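Gallery: The Upper Floor at Cenville

Home / Gallery / Cenville
Posted 05/06/2023

We moved into the upper floor at Cenville last September and said we would put some notes and pictures up once the place was settled. It has taken longer than planned. The building belonged to a firm called Nadar before us and the layout is mostly theirs. We kept the floor, the railing and the partition, and brought in nearly all of the furniture.

The floor is used for desk work, for meetings that don't need a door, and for the care and repair of bags, which is the part most people write in about. The notes are in the order you would come to things from the stairs.

The stairs
There are 34 steps from the street door to the upper floor. Deliveries of anything heavy should go to the goods lift at the back, on the Drarnero side of the yard. The bell for the lift is on the left of the shutter and needs a firm push.

The railing
Black metal with upright bars, and older than anything else up here. It was rubbed down and repainted before we moved in. Please don't hang coats or bags over it.

The bench and the wooden table
The red bench has white legs and came from the old office at Gonesitz, where it stood in the entrance. The light wooden table with it was bought later. People eat lunch here, and it is the best spot for a quick talk. We have thought about a second bench but it would block the way through.

The floorboards
Planks in mixed browns and greys. They hide dust well, so they are swept more often than they look as if they need it. Chairs with hard castors leave marks, and we have changed the castors on most of ours. Felt pads are in the low cabinet if a table leg starts to scrape.

The desks
White tops, black chairs. Desks are not assigned, apart from the two at the far end where the screens are fixed. Clear your desk at the end of the day and push the chair in. Anything left out goes on the shelf by the stairs and stays there until Friday.

The curved partition
White, with a grey stripe along the top edge. It was built by Nadar to screen off a reception counter. The counter has gone but the curve makes a useful corner, so the partition stayed. It marks dark very easily. Warm water and a drop of washing-up liquid will take most of it off. Don't use the scouring side of the sponge.

The square table
White, and large enough for one bag and the things needed to clean it. This is where bags are wiped down, checked and photographed for the repair book. The white top shows up loose thread and flakes of old finish. It is wiped before each bag is put down and again when the bag is lifted off.

Leather backpacks
These are laid on their backs, so that the front pocket and the seams can be got at without turning the bag over again and again. Straps are let out to the side or the near edge and not folded underneath, where the buckle can press into the leather.
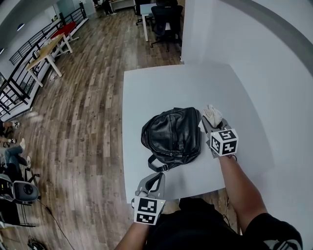

Cleaning starts dry. A soft cloth goes over the whole front first, then along the seams and round the zip. Only after that do we use a damp cloth, and it should be wrung out hard. Black leather is forgiving about colour but glossy leather will show every streak, so work in one direction and finish with a clean part of the cloth.

Cloths
We use plain white ones, bought in packs of 100. White makes it easy to tell when dye is coming off on the cloth, and if it does, stop and put the bag aside. Used cloths go in for washing at 60 degrees with no fabric softener.

Zips and buckles
Zips are run open and shut 4 times before anything is put on them. If one sticks, a little beeswax on the teeth is usually enough. Metal buckles are wiped and dried separately, and any that have started to rust are written up for replacement.

The repair book
Each bag has a page with its date in, its faults and what was done. There are 68 pages filled so far. The book stays on the upper floor, but copies of single pages can be asked for at the desk downstairs.

Visiting
The upper floor is open to visitors on weekday afternoons from two until half past four. Bags can be handed in at the same time. Empty all the pockets first, including the inside ones. Pictures of the Gonesitz office, before the move, are in the older gallery.

Back to all galleries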